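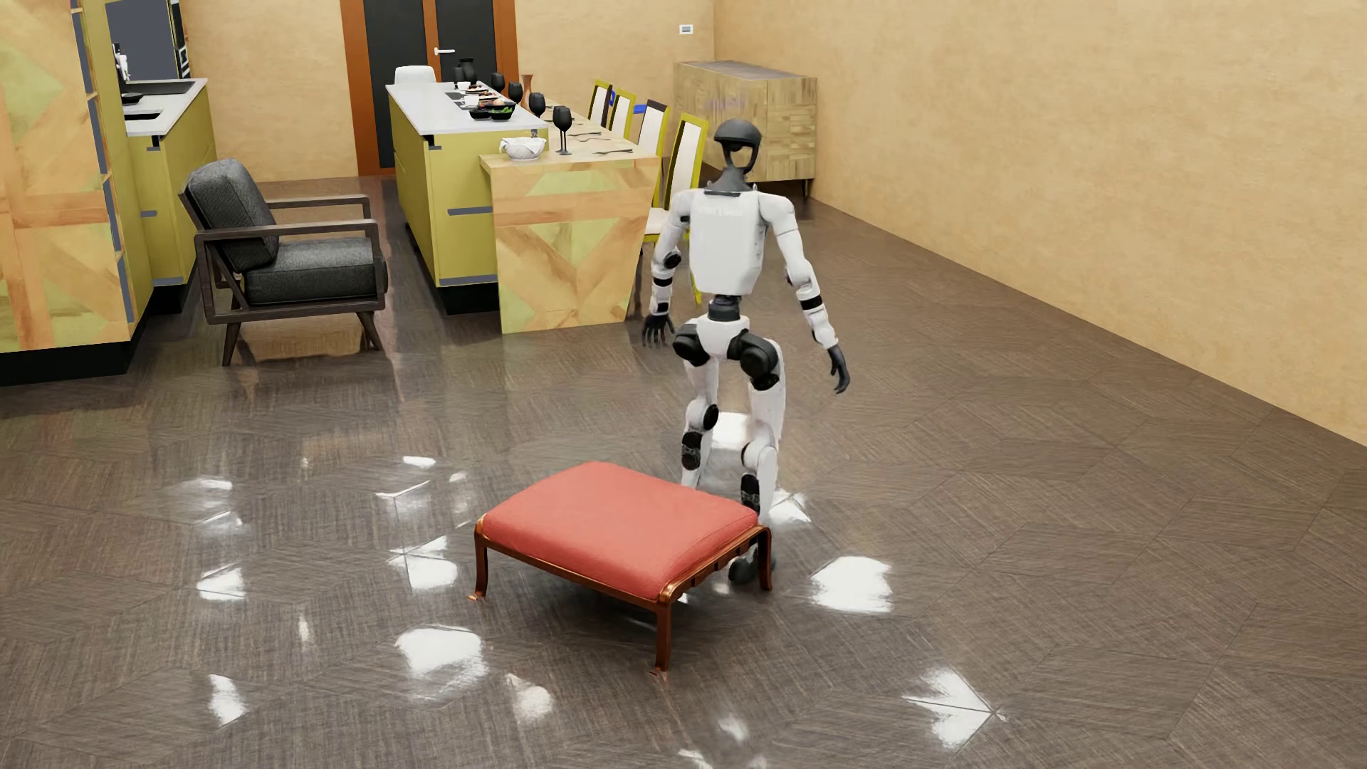
## Cholera treatment unit, Gredodar: inspection before opening

Date of visit: April 1, 2025
Inspected by: Defne Toprak
Present for the site: Gopinath Krishnan (logistics)

Marks used: [x] acceptable, [ ] not acceptable or not finished. My comments are under the item. If an item has no comment, I have nothing to add to it.

The unit is planned for 80 beds. At the moment only the first ward tent is furnished, so the comments about beds are for this tent only. I will need to see the second one before patients are placed in it.

### Entrance and patient flow

- [x] One entrance for patients, separate from the entrance for staff
- [x] Screening table under a roof
- [ ] Foot bath or sprayer at every exit
 - The sprayer at the staff exit is in place. At the patient exit there is a stand but no sprayer. Gopinath says it is in the Haugland store and the key was with the driver.
- [x] Hand washing point at every entrance and exit
- [ ] Signs in local language
 - The signs are printed and correct, but they are fixed too high. A person who is carried on a stretcher or who walks bent over will not read them. Please move them down to the height of the taps.
- [x] Fence complete around the ward area
 - On the side of the Kisen the fence is only plastic mesh. I accept it for opening. It should be looked at again after the first strong wind.

### Water

- [x] Storage tank clean inside, with cover
- [x] Free chlorine measured at the tank and at the farthest tap
 - Both results are inside the range in our protocol. The result at the farthest tap is near the lower limit, so measure there every morning and not only at the tank.
- [ ] Enough water in storage for opening day
 - The gauge showed 1,690 liters. This is good for hand washing and cleaning during the preparation, but it is not enough to receive patients. The truck must come before opening, and one person must be named who calls the truck. Today I got two different names for this.
- [x] Intake from the river not used for drinking water
- [ ] Taps labeled by chlorine strength
 - The labels are written with a marker that is already washing off. Use the colored tape. I also ask that the strong solution has its own tap key, because at present all taps open with the same one.

### Ward tent

- [x] Cholera beds with hole, bucket under each bed
- [x] Space between beds wide enough for a nurse to kneel at both sides
- [ ] Hooks for infusion bags
 - I pulled each hook by hand. Most are strong. The ones on the center rope slide together when there is weight on them, and then two bags hang over one patient. A knot on each side of the hook is enough to repair this.
- [x] Floor can be washed and drains to the soakaway
- [ ] Light for night work
 - The lamps work from the main line. When we changed to the Primow generator, the lamps at the back of the tent did not come on. The electrician thinks it is the connector. I would like to be told when it is found, also if it was something small.
- [x] Separate area for children
- [ ] Separate area for pregnant women
 - The screen is there but it is used now to divide the storage corner. Please give it back to the ward.

### Protective equipment and supplies

- [x] Boots in several sizes
- [ ] Gloves
 - There are almost 300 pairs on the shelf. It is only a starting quantity and the next delivery has no confirmed day. Small sizes are missing. The nurses with small hands told me that they wear medium and that the gloves slip when they place a line.
- [x] Aprons, heavy type for the cleaners
- [x] Oral rehydration salts stored off the ground, away from chlorine
- [ ] Infusion fluid stored below the temperature on the label
 - There is no thermometer in the store tent, so nobody can answer this question. I felt that it was hot at noon, but my feeling is not a measurement. A thermometer with a paper sheet beside it, please.
- [x] Chlorine powder in closed drums, dry place, with warning sign

### Waste and bodies

- [x] Bucket emptying point downhill from the ward and from the water tank
- [x] Pit fenced and covered
- [ ] Sharps containers at each nursing table
 - Present at both tables, but one was standing on the floor, where a child can reach it. Moved during the visit. I leave the box open until I see it again.
- [x] Mortuary area with separate exit
 - Clean and private. The families can wait in the shade on the other side of the fence.

### Staff

- [x] Duty list for the first week on the wall
- [ ] All cleaners trained in chlorine mixing
 - The 2 cleaners who joined last did not have the training. They were very honest about it. They should not mix alone until it is done.
- [x] Rest area with drinking water
- [ ] What to do after a splash in the eye
 - The procedure is in the folder and the folder is in the office. It should hang next to the mixing place.

### Result

Not ready to open. The points I consider necessary before the first patient are the water delivery, the lamps on the generator, the sprayer at the patient exit and the training of the new cleaners. The other open points can be closed during the first days, if somebody writes a name next to each one.

In December the old site was opened with the lamps still open on the list, and they stayed open until the site was closed. I ask that we do not repeat this.

Copy to Gopinath Krishnan, with the photos of the hooks and the connector sent separately.

D. Toprak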